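Search this site... Go

Last updated 23/09/2022

Takeout for breakfast, and other things I do to myself

So the sourdough starter died again, which means I'm back to buying bread like a normal person, and I've decided to spend the freed-up time sorting out how we eat on weeknights. Big plans! I went through our bank app with a cup of coffee and added up every delivery order since last October. The total was 2,749 dollars. I closed the app, ate a cracker, opened it again, and it still said 2,749.

A good chunk of that is fees. I don't mean the food itself, I mean the little lines at the bottom (service, small order, "regulatory response", whatever that is) plus the tip, which I'm never going to skimp on. Fees alone came to 556. I could have bought a really nice bike with that, or at least a medium one and a helmet.

The new rule in our place is two orders a month, and we pick them up ourselves. I walk over to Duangkaew for noodles, sixteen minutes each way if I catch the light, and I've started to like the walk more than I expected. You find out who has repainted their porch. Fried chicken is the other one, my big weakness, and I'm keeping it in the rotation because a budget with no fried chicken in it lasts me until Thursday lunch at the very latest... okay, any lunch.
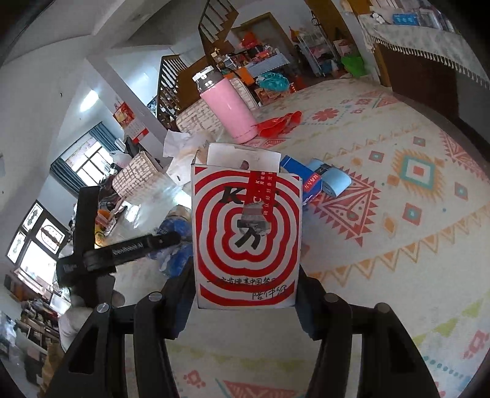
Athina Gavalas wrote in to tell me I've got it backward: keep the delivery, she says, and cut the groceries you throw out, since in her house the slimy spinach was costing more than the curry ever did. I went and looked in our crisper drawer after I read that. Fair point, Athina. There was a cucumber in there I could have poured.

So now I'm doing a fridge check before I shop, and I write the sad vegetables on a sticky note so they get eaten first. Last night it was soup with half a cabbage, a leek and the heel of the parmesan, and we both had seconds. Next post will be the soup, if I can remember what I put in it.

Contact | Copyright, all rights reserved | Back to top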